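Do I really need 4000 steps before breakfast?

Thu 13 February

My sister sent me another article about morning routines. The woman in it gets up in the dark, drinks warm water with salt, walks 4000 steps and writes in a journal, all before she looks at her phone. She says it changed her life. She also sells the journal, for 89 dollars, under the name Brellaria.

I have doubts.

I did try a version of this last March. I bought a cheaper notebook, set the alarm 40 minutes early and wrote down what I was grateful for. By the second week I was grateful for coffee every single day, and I was falling asleep on the couch before the news came on.
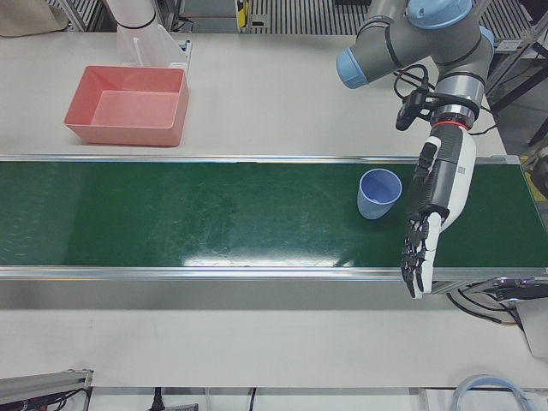 What bothers me is where the proof comes from. The article quotes a "sleep and focus coach" named Begoña Rivas, and her evidence is that her clients feel better. Well, sure. They paid her. If I'd paid somebody to tell me to get up in the dark, I'd want to feel better too.

And who are these people who quit after a month? You never read about them. A routine gets 1000 glowing comments and I'm supposed to believe every one of those folks is still drinking salt water.
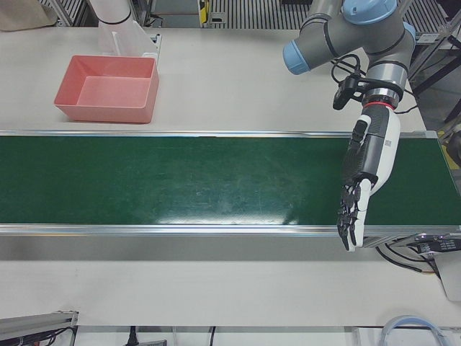
My neighbor in Clandercombe worked early shifts for most of his life. When he retired he started sleeping until nine, and he says he has never felt sharper. I don't think that proves anything either, but at least he isn't charging me for it.

So I'm keeping the walk, after lunch, when the sidewalk is dry. The notebook has grocery lists in it now. My sister says I didn't give it long enough, and she may be right, but she hasn't told me how long she lasted.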